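Cable Seating Task: How to Set Up and Run Your Team's Attempt

Student Automation Club, winter project notes
Written by Mirjana Berisha, last edited 16 Dec 2020

These notes are for teams joining the network cable task after the break. They cover the setup, teaching the points, the insertion move and how to log your runs. Read the whole page before you book a slot. If you have only done the block stacking task so far, expect this one to take longer, because a network plug leaves you very little room for error.

The task is to hold a network cable in the gripper, bring it to a port on the rack switch and push it in.
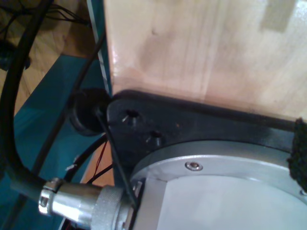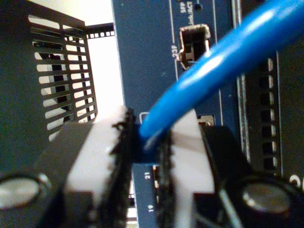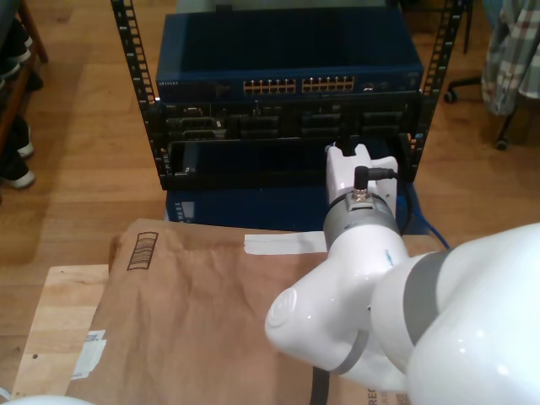 What you need before you start

A booked slot and one partner. Nobody runs the arm alone.
The team laptop with Plotik installed. Plotik is our own logging script. Get it from the club folder and not from an old USB stick.
One practice cable from the drawer marked Devden. Do not use cables from the lab next door.
Your team's point file, or a blank one if this is your first session.
Safety glasses. Long hair tied back, no lanyards.

Step 1. Check the base and the cables

Do this with the power off. Put a hand on the base and try to rock it. If it moves at all, stop and tell Vitalii Hordiienko. Do not tighten the base screws yourself, even if you have the right hex key.

Look at the connector at the base. The coupling ring should be hand tight. Follow each cable away from the arm and make sure it has slack for the full move. A cable that is fine in the home position can still get pulled when the arm reaches toward the rack. In November we lost most of an evening to this. The arm kept stopping at the same point and the team rewrote their program 2 times before anyone looked at the wiring.

Step 2. Check the rack

The rack must not shift during a session. If it shifts, every point you have taught is wrong. Push it lightly from the front and from the side. If it slides, fix that first and then reteach from the beginning.

Pick your target port and write its number at the top of your log sheet. Choose one near the end of a row for your first attempts. Ports with a free neighbor are easier to see and easier to get the fingers next to.

Step 3. Power up and home the arm

One partner holds the stop button from this point on and does nothing else. Swap roles between runs, never during one.

Turn on the controller and wait for the ready message. Send the arm home at low speed. Open and close the gripper once with nothing in it. Look at the pads. If a pad has come loose along an edge, write it down and ask for a replacement, because a loose pad lets the plug roll.

Step 4. Teach three points

You need 3 points for a basic run.

Pick is where the gripper takes the cable from the holder. Grip on the boot, close behind the plug. If you grip the cable farther back, the plug will swing and you will never line it up.

Approach is straight out from the port, with the plug pointing at the opening. Leave a finger's width of space. Take your time on this one. Look from the side and then from above, and correct the wrist angle before you correct the position.

Seat is the end of the push. Teach it by jogging forward from approach in the smallest steps the controller allows. Move along one axis only. If you have to move sideways to get in, your approach point is off. Go back and fix it there.

Save the file under your team name after each point. Nazar Kovalchuk taught a full set and then lost it when the laptop battery died, so please plug the laptop in as well.

Step 5. Run it slow

Set speed to the lowest value and run pick to approach without the insertion. Do this until it looks the same every time. Then add the seat move.

Watch the plug during the push. If it starts to tilt, press stop. Do not wait to see if it straightens out. A tilted plug will bend the contacts, and the club pays for replacement parts.

When the program reaches the end, open the gripper and back away along the same line you came in on. Tug the cable gently by hand. If it holds, mark the run as seated. If it comes out, mark it as not seated, even if it looked good.

Step 6. Log every run

Plotik writes the joint positions by itself, but it does not know whether the plug went in. You have to enter that. Type the port number, seated or not seated, and a few words on what you saw. "Hit lower edge of port" is a useful note. "Bad run" is not.

The shared log now has 1,298 runs from all teams, and 805 of them are marked seated. Wahyudi Purba is sorting the rest by cause of failure and will post the list in the club folder. Please do not edit older entries while he is working on it.

Common problems

The plug stops at the port and the arm faults. The approach point is usually too high or too low. Jog back, look from the side and adjust in small steps.

The plug goes in but does not latch. Your seat point is short. Move it forward one small step and try again. Do not raise the speed to make up for it.

The plug turns in the gripper. Check the pads, then check that you are holding the boot and not the cable.

It worked last time and now it misses by the same amount on every run. Something moved. Check the rack, then the base, then whether you loaded another team's point file.

Ending your session

Send the arm home, power down the controller and put the practice cable back in the drawer. Copy your log to the club folder. Sign the sheet by the door with your team name and the port you used. Team Amini and team Brorkach share a laptop, so those two teams should also log out of Plotik.

Questions about the arm go to Vitalii. Questions about the log go to Solomiia Zakharchenko, who also handles bookings for the next round.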